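Notes for the food waste talk, Undik hall

Start without slides. Ask who has chucked something out this week. Wait for hands. Don't rush this bit (I always rush this bit).

Say who I am, keep it short. Ran the kitchen at Harahap for 10 years, now do the school lunches side. Not an expert on farming, will say so if asked.

Main point: most of what goes in the bin at home was fine when we bought it. We buy for the week we'd like to have. Salad on Monday, takeaway by Wednesday, bag of brown leaves on Friday.

Story of the 17 lettuces. Short version!! Leave out the bit with the van.

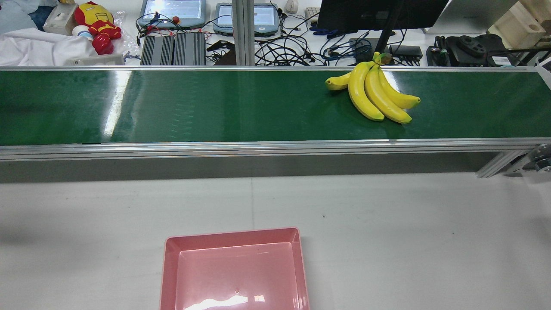

Fruit bowls next. People bin fruit on looks, and shops know it, so they're fussy as well. Ask the room about brown marks. The bananas on the green belt have a few slight ones, and I'd eat any of the four. Somebody will say they can't stand them spotty, fine, that's what cake is for. Peel, chop, freeze in a tub. Don't freeze them in the skin, I did, horrible to get off.

Then dates on packets. Use by = safety, stick to it. Best before = quality, use your nose and eyes. Say it twice, slowly. Someone always asks about eggs so have teh leaflet ready.

Thongchai Hemmin's menu trick: one meal a week with no shopping for it at all. Whatever's in. He calls it Thursday soup, it is hardly ever soup. 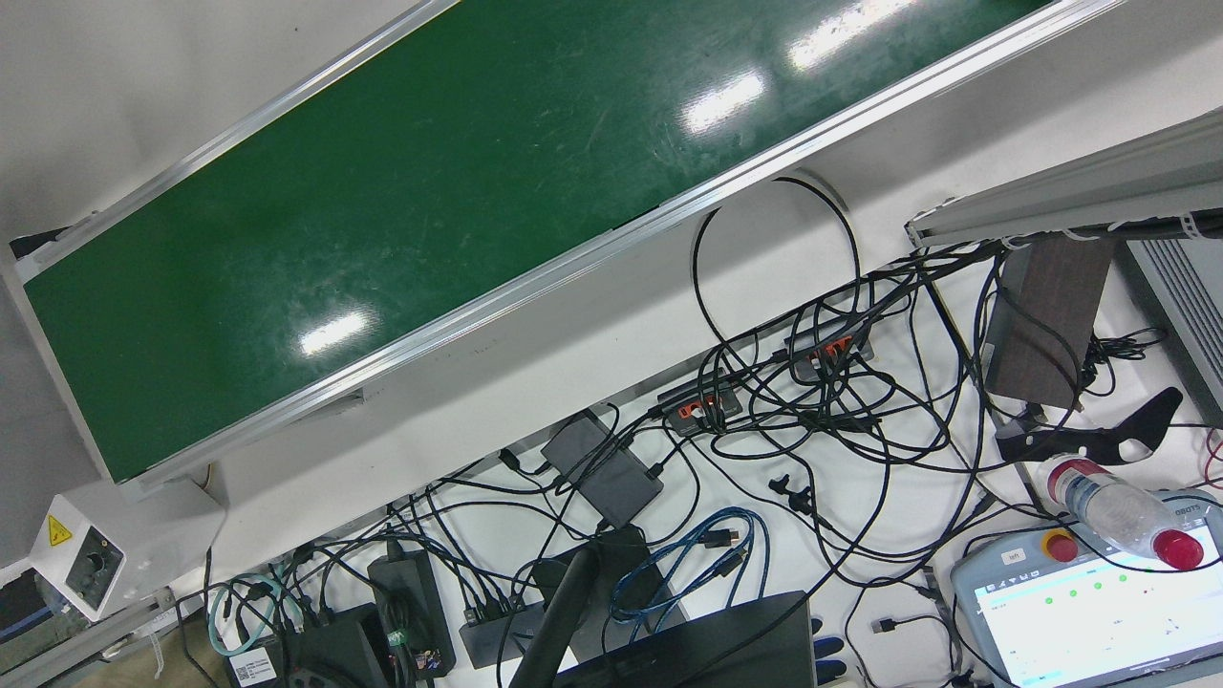
Photo: Graveo

Packing and transport, two minutes max. Not all waste is our fault at home, some goes before it gets near a shop. Wrong size, wrong shape, order cancelled late. Don't get into supermarket prices, we lost 20 mins on that in April.

School numbers: 647 meals on a busy day, 200 portions of veg coming back before we changed anything. Smaller first helpings, seconds allowed. Pause here. Less came back and no one went hungry. Children like being asked how much they want, so do adults.

If time: bread. Slice before freezing. Toast from frozen. Skip if running over.

Questions. Repeat each one back, people at the back cant hear. If it's about compost pass it to the Pestness table by the door.

Thank the tea people. Leaflets on the way out. Collect the pens.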